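Last updated: September

Section 4. Setting up the tray and the two baskets

Okay, if you've come through Section 3 you already have a clean white table against a wall, and now we get to the part I like best! I've been running the Gamthorpe table set at home long enough to have opinions about it, and this section is my way of laying it out. You'll want the green tray, the dark brown basket, the orange basket and whatever odds and ends tend to land on your table (mine run to snacks, kitchen tools and a toy duck on wheels).

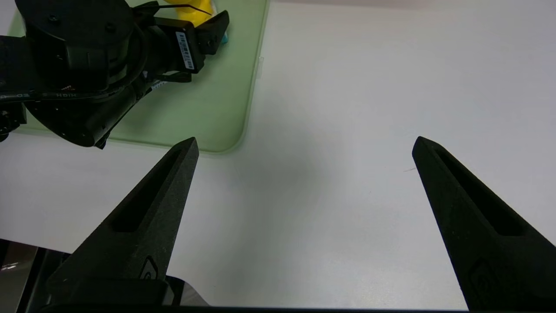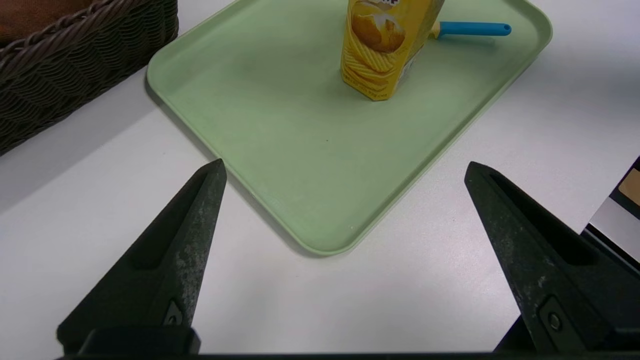
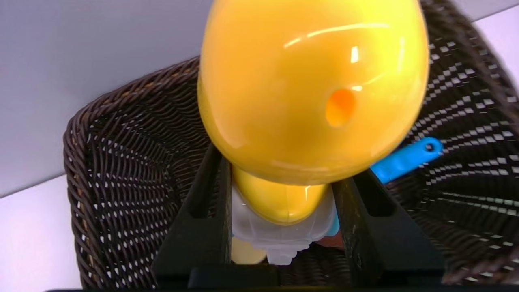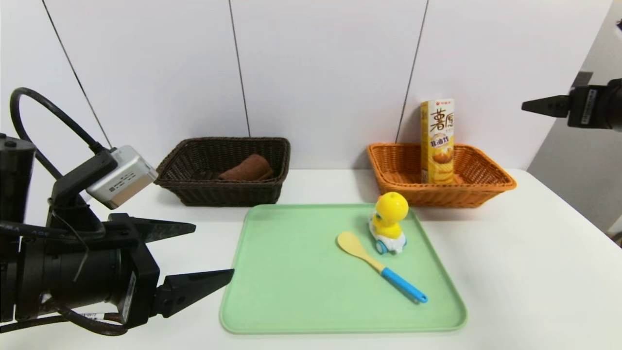

So the whole idea is one tray for the stuff you're dealing with right now, and two baskets behind it for the stuff that can wait. I tried it with three baskets once and just ended up with three places to lose the spatula.

4.1 Placing the baskets

1. Wipe the table and let it dry all the way. Wicker sitting on a damp surface gets a smell, and it takes forever to leave.

2. Put the dark brown basket at the back on the left. Soft things go in here: a rolled cloth, napkins, an oven mitt if you're short on drawers.

3. Put the orange basket to the right of it. This one is for food in packages. Tall boxes stand up in it just fine, and I like to turn them so the front faces me and I can see what we've got.

4. Push both baskets back toward the wall, then pull them forward a finger's width. The Gisler wicker has little ends that will scratch paint if you let it rub.

Note: If your baskets came from the Brakirside bundle, look for number 889 on the packing slip. Those are the ones with the stiffer rims, and they want an overnight rest out of the plastic before you load them up. Mine were bent on one side when I opened the box and straightened out on their own.

4.2 Placing the tray

1. Set the tray down in front of the baskets, close enough to reach without leaning. Straight or at an angle is up to you. I'm a lefty and I usually end up turning mine a little.

2. Leave a strip of bare table between the tray and the baskets. You need it for your knuckles when you pick the tray up!

3. Run a thumb around the raised rim. Crumbs love it in there, and a dry pastry brush gets them out faster than any cloth I've tried.

Caution: Don't put a hot pan on the tray. Covik sells a separate heat mat, and a folded towel does the job too.

4.3 Loading and sorting

1. Put everything that's loose on the table onto the tray. Don't sort yet, just gather.

2. Take the food off first and stand it in the orange basket. Open packages get a clip.

3. Cloths next. Roll them, don't fold them – a roll stays put when you grab the one next to it.

4. Long tools like a spatula lie flat on the tray with the handle pointing toward whoever uses them most. If a tool is greasy it goes to the sink, not on the tray.

5. Toys come last. The duck gets to stay on the tray until somebody plays with it, and I've stopped fighting that one. Anything on wheels should sit inside the rim so it can't roll off the table and under the stove.

Caution: Small toy parts and open snacks shouldn't share the tray if you have a toddler in the house. Sort one, then the other.

4.4 Keeping it going

I give the table 15 minutes in the evening, usually while the dishwasher is running, and most of that is me eating the last of the chips. Once a month I take both baskets outside, tip them over and tap the bottoms. For the tray, warm water and dish soap are plenty. Skip the scrubby side of the sponge – I've washed mine over 1000 times by now, and the only marks I really mind are from the one week I didn't skip it.

If the tray starts to rock on a flat table, flip it and check underneath for a stuck label. Felt dots fix what's left. They're 50 cents a sheet at my hardware store and you only need one corner's worth.

Section 5 covers the shelf.

Contact: use the form on the Gamthorpe set page | Copyright, all rights reserved | Back to top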